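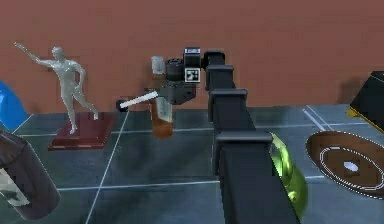 A visitor to our last open evening asked why anyone would build a robot arm in a shed when a factory could sell them one. Many of our members had the same question before they joined.

About us

Siltby Arm Builders is a shared workshop in Nornham for people making robot arms at home. We started with 5 members and one bench. We now have up to 200 people using the space in a year.

Our main project is Orkeo, a desktop arm. Every new movement is tried in simulation first, then on the bench. Picking up a glass is the job most members want to get right.

Membership is open to adults of any skill level. Tools are shared, parts are charged at cost. The workshop opens at 6 pm and the entrance is on the yard side.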